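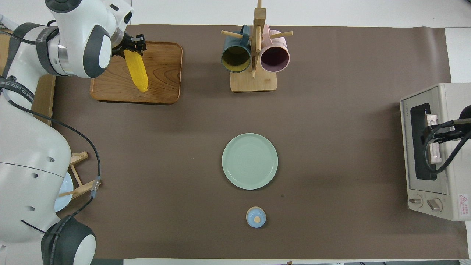

Corn, again

The kitchen task at Ovell passed 200 usable examples on 14 Jan 2020, and Brahim El-Sayed would like it known that he has personally steered the toy corn through 65 of them. He no longer eats the real thing.

For those who have wisely stayed on the other floor, the plan goes like this. A person guides the robot's arms through a small domestic chore, we record every joint and every camera, and the learning system is left to work out what the chore was. We want 3,000 examples by March. Shaimaa Fawzy has done the sums on this and has asked not to be shown them again.

Most of the trouble so far is tidiness. Left to ourselves we put the wooden tray in the same spot every time, and the model, being no fool, learned the spot and ignored the tray. So things now get shuffled between runs: tray, mint-green plate, mug tree, the lot. The toaster oven stays where it is, as it's heavy and we are tired.

Please keep your fumbles. If the corn slips and you pick it up again, that run goes in the "recovered" folder and is worth having. If you swear at it, that's fine too - there is no microphone.

We are short of 2 operators for the late slot. Experience is welcome but patience is better. Put your name on the sheet by the Bouazza room, and bring your own mug, please. The ones on the mug tree are working.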